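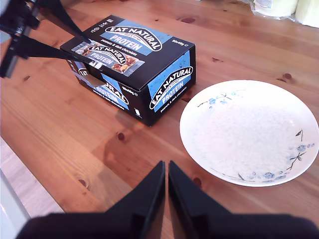 How often does an oiled pine table need fresh oil?
Twice a year in a kitchen, once a year elsewhere. Sooner if a drop of water soaks in and leaves a dark spot.

Clear the table and wash it with a cloth wrung out in water and a little dish soap. Wipe with the grain. Let it dry overnight. Sand lightly with 200 grit, again with the grain, and go easy over the knots, which are harder than the wood next to them. 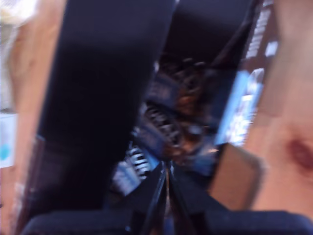 Vacuum the dust, then wipe with a dry cotton rag. Put on a thin coat of oil and leave it for 20 minutes. Wipe off everything that has not soaked in. Two thin coats dry harder than one thick coat — a thick coat stays sticky for days. Lay used rags flat outdoors to dry, since bunched oily rags can catch fire.

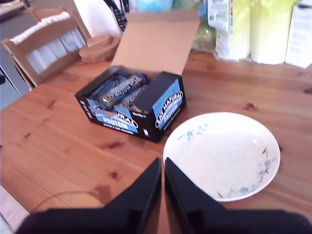
Pine table with knots and wavy grain.

Dents: lay a damp cloth over the dent and touch it with a warm iron for a few seconds. Repeat until the wood swells level. Oil the spot the next day.

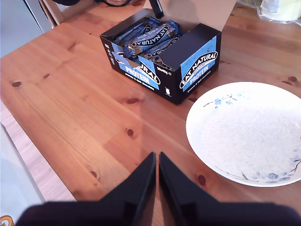

Keep the top free of anything heavy for a week after the last coat. Fresh oil marks easily, and printed packaging can leave ink behind. Once it has cured, a cardboard box like the black one with its flap standing open is fine on bare wood. Hot pans still need a trivet.

Rings that come back after oiling are in the wood itself — sand deeper or leave them.

Margarida Carrilho
May 31, 2024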